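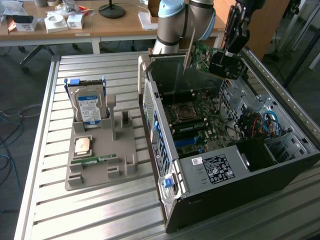 Mise en place d'une carte graphique dans une unité centrale ouverte. Sur le support gris, le processeur et la barrette mémoire.

Qui sommes-nous

Odley est un organisme de formation et d'études consacré à l'apprentissage robotique par démonstration. L'établissement a été fondé en juin 2021 par Pylyp Zinchenko et Olesia Lytvynenko, qui en assurent toujours la direction.

Notre activité porte sur les gestes d'assemblage que la programmation classique traite mal : insertion de cartes, pose de composants, verrouillage de connecteurs. L'opérateur guide le bras à la main ou le pilote à distance, et chaque démonstration est enregistrée, relue puis annotée par un second opérateur avant de servir à l'entraînement.

Le montage d'ordinateurs de bureau constitue notre principal terrain d'exercice. Il réunit des pièces de tailles très différentes et des tolérances serrées — une carte présentée légèrement de biais n'entre pas dans son connecteur.

Le parcours Trener

Ouvert chaque année en septembre, le parcours Trener accueille 20 stagiaires pour une durée de 165 heures. Roksolana Hnatiuk en est la responsable pédagogique. Les stagiaires y apprennent la téléopération, la préparation des postes et la relecture des enregistrements. Une attestation est délivrée à l'issue du parcours.

Études et partenariats

Bohdan Derkach dirige le pôle études, qui intervient auprès d'ateliers industriels, notamment Ustach et Stasiv. Les demandes de partenariat sont examinées par la direction — une réponse écrite est adressée à chaque demandeur.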